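Baking Wood Grain for Small Props
Mar 1, 2021

The Stellavcombe asset pack holds 386 props, and almost all of them share one wood material. That decision was made in January, after the first build ran over its texture budget. Individual maps were dropped and replaced with a single tiling sheet, plus a mask for each object.

Grain direction caused most of the rework. A tiling sheet has one direction, so the UV islands must be turned to match the way a real board would be cut. End faces get their own strip at the edge of the sheet. On the Wetutia crates, 19 islands had been packed sideways by the automatic layout tool and had to be rotated by hand.

Bevels come next. A hard edge on a low-poly box catches no light, and adding geometry to every corner is expensive. The pack uses one bevel segment with weighted normals, which keeps a simple prop under 80 triangles.

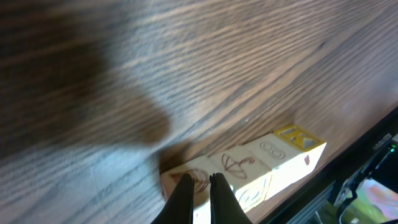 Roughness needs more contrast than the color map. The Ernitz shader multiplies the two, so a flat roughness value makes varnish look like plastic. Dark grain lines are set slightly rougher than the light ones, and the mask adds wear on the corners only.

The final bake for the full pack takes 600 seconds. Maps are exported as 16-bit files and reduced to 8-bit on import.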